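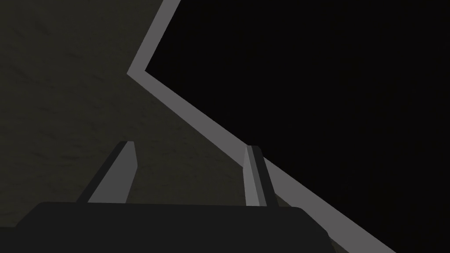 Faixa cinza-clara dobrando em zigue-zague, com muito preto à direita.

Palier - escadas públicas, lance por lance

Oi! Se você chegou até este README, provavelmente baixou o arquivo atrás de uma lista de escadas ou errou de link procurando planta de prédio. Nos dois casos, seja bem-vindo. Palier é uma tabela que eu monto nas horas vagas com as escadarias públicas de três bairros: Tunbridge, Sovthorpe e Crabtree. São 52 escadarias divididas em 299 lances, cada lance numa linha, medido com trena e anotado num caderninho que já pegou chuva mais de uma vez.

Versão atual: 27 de outubro de 2023.

Por que escadas

Eu moro num morro. Quem mora em morro sabe que o mapa mente um pouquinho: o aplicativo diz que a padaria fica a três minutos, e fica mesmo, só que são três minutos para baixo (a volta é outra conversa, ainda mais com sacola). Comecei anotando os degraus do caminho até o ponto de ônibus, por pura teimosia, depois fiz o caminho da feira, depois o da casa da minha tia, e quando vi estava tirando folga em julho para medir escada em Sovthorpe.

O nome vem do francês, palier, o patamar, aquele pedaço plano onde a gente para fingindo que vai olhar o celular. É a minha parte preferida de qualquer escadaria.

O que tem no pacote

lances.csv - a tabela principal, um lance por linha, separada por ponto e vírgula
croquis/ - meus desenhos à mão, escaneados, um por escadaria (a caligrafia piora conforme a subida)
caderno.txt - as anotações soltas passadas a limpo, sem muita ordem
LEIAME.txt - você está nele

As colunas

A tabela tem 13 colunas. Vou na ordem em que aparecem:

id_escada - código da escadaria, com a inicial do bairro e um número
bairro - Tunbridge, Sovthorpe ou Crabtree
nome_local - como os moradores chamam, quando chamam de alguma coisa
id_lance - código do lance
ordem - posição do lance, sempre contando de baixo para cima
degraus - quantidade de degraus no lance
espelho_cm - altura média do degrau
piso_cm - profundidade média do degrau
material - pedra, concreto, tijolo, metal ou misto
corrimao - nenhum, esquerda, direita, ambos ou centro
vira - para onde a escada dobra depois do lance: esquerda, direita, meia-volta ou segue
luz - sim, não ou não sei
obs - o que não coube em lugar nenhum

Esquerda e direita são sempre de quem sobe. Já inverti isso uma vez, num sábado inteiro de trabalho em Crabtree, e tive que voltar lá para refazer. Se você for contribuir, por favor, suba olhando para a frente e só depois anote!

O que conta como lance

Essa foi a decisão mais chata do projeto. Para mim, lance é uma sequência de degraus entre dois trechos planos, e trecho plano é aquele em que eu consigo dar dois passos normais sem subir nada. Se só dá para dar um passo, considero um degrau gordo e conto junto. Tem gente que discorda, e eu entendo, mas com essa regra a escadaria comprida de Tunbridge fica com um número decente de lances. Com a regra mais rígida ela virava uma coleção de pedacinhos de dois degraus e a tabela ficava impossível de ler.

Rampas ficaram de fora. Rampa com degrau no meio entrou, dividida em dois, com a palavra "rampa" em obs. Escada dentro de passarela entrou se dá para usar sem pagar passagem. Escada de prédio, de loja ou de igreja não entrou, mesmo quando todo mundo corta caminho por ela (e todo mundo corta).

Como eu medi

Trena de aço, nível de bolha pequeno e paciência. Em cada lance meço três degraus: o primeiro, um do meio e o último. A média vai para a tabela, arredondada para meio centímetro. Quando um deles é muito diferente dos outros, anoto em obs. Isso acontece mais do que eu imaginava, quase sempre no primeiro degrau, porque refizeram a calçada e engoliram um pedaço dele.

Os degraus eu conto duas vezes, uma subindo e outra descendo. Se dá diferença, conto de novo. Se dá diferença de novo, sento, tomo água e conto mais uma. A coluna material é no olho, não sou da área, e "misto" virou o saco onde joguei todo remendo.

Algumas coisas que aprendi olhando a tabela

Só 123 lances têm corrimão de algum tipo, e eu fui generosa: entrou até um cano amarrado com arame, porque segura. Em Crabtree a situação é melhor, em Sovthorpe é triste. Se você quiser usar um único dado daqui para reclamar com alguém, use esse.

As escadas que mais cansam nem sempre são as mais compridas. Espelho alto com piso curto acaba com o joelho em um lance só, e as escadinhas antigas de pedra de Tunbridge são campeãs nisso. Já as que dobram muito parecem mais leves, acho que porque a gente nunca vê o tamanho do que falta. Isso é impressão minha, não tem coluna para isso - mas se alguém quiser cruzar a coluna vira com tempo de subida, eu adoraria ver o resultado.

Problemas conhecidos

A coluna luz é fraca. Passei na maioria das escadas de dia e só voltei à noite nas que ficam perto de casa, então o "não sei" aparece bastante. Não transforme "não sei" em "não", por favor.

Em nome_local tem apelido repetido. Existe uma "escada da bica" em cada bairro, e são três escadas diferentes. Use sempre o id_escada para juntar tabelas.

Os acentos saem estranhos se você abrir o csv direto na planilha com dois cliques. O arquivo está em UTF-8, importe pelo menu que dá certo.

Falta coordenada. Eu sei. Tentei com o celular e, entre muro e árvore, os pontos caíam no telhado dos outros. Prefiro não publicar por enquanto. Nos croquis tem a rua de baixo e a rua de cima, e com isso dá para achar qualquer uma.

Uma escadaria de Sovthorpe estava em obra quando passei e ficou com os dois lances de cima em branco. Deixei vazio mesmo, sem chute.

Para que serve (e para que não serve)

Serve para planejar caminhada, trabalho de escola, mapa de bairro, conversa com vizinho, reclamação por corrimão. Uma professora de geografia já me escreveu dizendo que usou com a turma e eu fiquei boba o dia inteiro.

Não serve como laudo de segurança. Não avaliei rachadura, não avaliei se o piso escorrega, e uma escada pode ter mudado bastante desde a minha visita. Também não use para dizer que um caminho é acessível: a tabela não foi feita com esse cuidado, e quem depende disso merece informação melhor do que a minha.

Licença

Pode usar, copiar, misturar e publicar, inclusive em trabalho pago, desde que cite Palier e diga qual versão usou. Os croquis seguem a mesma regra. Se imprimir algum e pendurar na parede, me manda foto!

Como contribuir

Escolha uma escada que ainda não está na lista, meça do jeito explicado lá em cima e mande uma linha por lance, com as colunas na mesma ordem. Campo que você não mediu fica vazio. Correção também é bem-vinda, principalmente de quem mora ao lado e sobe aquilo todo dia. Se a sua contagem for diferente da minha, diga onde começou a contar, que quase sempre a diferença está no degrau engolido pela calçada.

Na próxima versão quero completar a coluna luz em Crabtree e voltar à escadaria que estava em obra. Se alguém passar por lá antes, me avise se já abriram a parte de cima.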